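How to Finish a Plywood Cubby Shelf So the Grain Really Shows

I love plywood. There, I said it! People treat it as the stuff you hide under paint, but give a good sheet a little attention and you get loops and swirls that look like a hiking map. My neighbor Yareli Villaseñor talked me into leaving mine bare on the last build, and I've been a convert ever since.

You'll need sandpaper in 120, 180 and 220 grit, a sanding block, a tack cloth, a clear water-based finish (matte or satin, your call) and a decent synthetic brush. Set aside a weekend, mostly for drying.

Pick your faces first. Before you cut anything, lean the sheets against a wall and look at them from across the room. Save the wildest grain for the side panels and the dividers, where it'll get noticed. The calmer pieces can go at the back of the cubbies.

Sand before you assemble. It's so much easier on a flat panel than inside a box! Start with 120, go to 180, and finish with 220, always along the grain. Go easy, though – the top veneer is thin, and if you press hard near an edge you'll go right through it. Wipe everything down with the tack cloth.
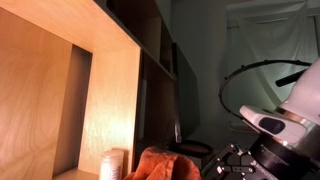 Check your work with a lamp held low and off to one side. Raking light shows every scratch you missed, and it's also when the grain looks its best, so enjoy it for a minute. Mark any scratches lightly in pencil and sand them out with 220.

Now brush on a thin first coat. Let it dry for as long as the can says, then knock it back gently with 300 grit. The surface will feel fuzzy before you do this and silky after. Wipe, then add the second coat. I do 3 on the top board, where things get set down and dragged around, and two everywhere else.

Don't forget the front edges. Those pale stripes of ply soak up finish like crazy, so give them an extra pass with a nearly dry brush.

Wait a few days before loading the shelves, longer if the room is damp.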